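**23 November 2024. Teleoperation notebook, Canditz household program, bedroom station**

Purpose of session: collection of remote-control demonstrations for the toy tidying task, "place soft toys in basket." The task definition is the one approved in July and has not been changed. Operator control was by glove and wrist tracker throughout. The Dernari recorder was used for joint states and both video streams.

Before the first episode the following were completed:

- hand calibration, both sides, open and closed positions
- wrist tracker alignment with the operator standing in the neutral pose
- clock check between the recorder and the control computer
- free movement of both arms over the mattress at low speed

The left and right hand calibrations were accepted on the first attempt. Tracker alignment was repeated once after a drift in yaw was noted on the control screen. The value now stored in the Muslow profile is the second one; the first should be disregarded if it is found in the log folder.

The station layout follows the standing arrangement: robot at the bedside, basket toward the pillows, toys on the open sheet within reach of both arms.
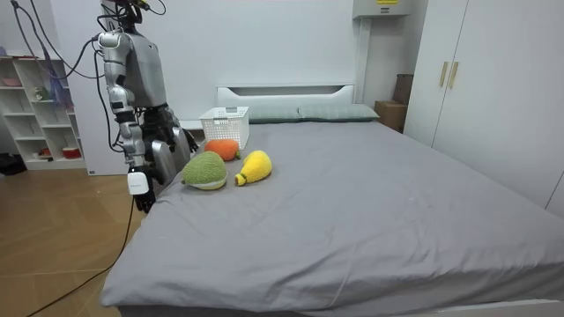 *Bedroom station, robot at the side of the bed with three plush toys and the basket.*

Episodes were recorded in blocks, with the toys returned to new positions between blocks. Of 18 episodes attempted, 3 were rejected. Two rejections were for loss of tracking during the transfer phase. The third was an operator error: the hand was opened before it had cleared the basket rim, and the toy was released onto the sheet. That episode has been retained under a separate label, as the recovery group at Contreras has asked for unplanned releases.

Observations on grasping:

1. Soft toys tolerate an inexact approach, and operators are inclined to close the hand early. An early close pushes the toy along the sheet and produces a second approach in the recording. Operators are requested to pause above the toy, settle, and then close.
2. Grasps at a narrow end are permitted. They give a clear view of the fingertips in the head camera but allow the toy to swing during the lift. Lift speed should be reduced accordingly.
3. When toys are close together, the neighboring toy may be touched by the lower part of the hand. Contact alone is not a reason to reject an episode. Displacement of a neighbor into the basket wall is.
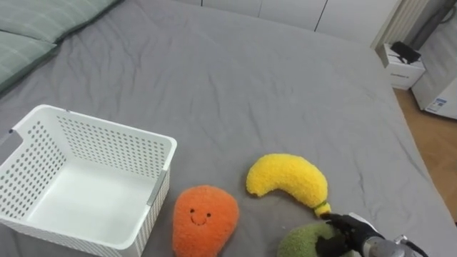
**Should the operator correct a poor grasp or stop the episode?**
The operator should correct it, provided the toy is still on the bed and tracking is good. A corrected grasp is a valid demonstration and is marked "regrasp" in the episode sheet.

The delay between glove and hand was measured at the start and at the end of the session. Both readings were under the limit. The end reading was higher by 11 milliseconds, and the cause has not been established. The control computer was also writing video to the shared drive at that time; the measurement is to be repeated with the transfer suspended.

Operator fatigue was reported after the fourth block, chiefly in the shoulder. Blocks will be shortened from the next session. The target for the bedroom station remains 400 accepted episodes and no change to the schedule is proposed at present.

Open items:

- Repeat the delay measurement, transfer off.
- Add the "regrasp" mark to the printed episode sheet. It exists only in the electronic version.
- Delete the superseded yaw value from the Muslow profile history.
- Confirm with Contreras the file format required for the retained release episode.
- Review the head camera exposure setting. Fabric detail on the sheet is acceptable in the samples checked, but the full set has not been reviewed.

Recorder files copied and checksums compared. Robot parked, hands open, drive power off.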